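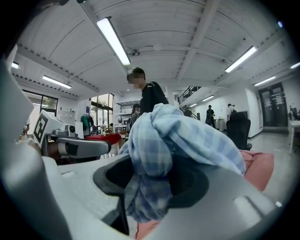 The hand-held gripper with a plaid cloth at the Drurolton robotics club's workspace.

Drurolton students teach a gripper to handle laundry

Feb 28, 2020

Folding a shirt takes most of us a few seconds. For the Drurolton robotics club it has taken since September, and the students are loving every minute of it!

The club is building Bornix, a robot meant to pick up and sort cloth. Members carry a gripper by hand and record how they grab each piece, so the robot can learn from people. They have 1,121 recordings so far, made by 41 students.

"Cloth never does the same thing twice," said Honeylyn Calimlim, who leads the project. "You think you have a good hold and then a corner slides away. I go home and stare at my own socks now."

Teammate Ziad Hamdan wrote the software that sorts the recordings (he is already on his second version and wants to start a third). Coach Upendo Lukumay said the group often has to be told to go home for dinner.

Next up is the student robot meet in Sarnbridge, where each team gets 90 minutes to set up and two tries at the task.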